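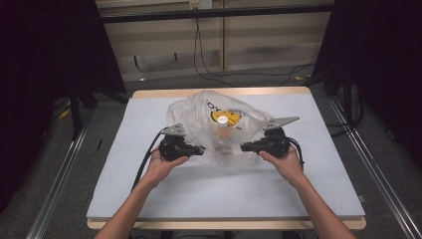 Switching the pantry to jars

I spent most of October moving our dry food out of bags and into jars. Rice, lentils, oats, two kinds of flour. The final count was 107 jars, counting the small spice ones.

Araceli Requena lent me her label maker, which saved a lot of time. I put the name on the front and the date on the lid – the lid is what I see when I pull out a drawer.

Flour was the messiest. A wide funnel helps, and so does pouring slowly. The 1000 ml jars hold a standard bag of lentils with room left over.

Brown sugar is still in its bag with a clip. It went hard in the first jar I tried. Next up is the shelf over the stove, probably after the holidays.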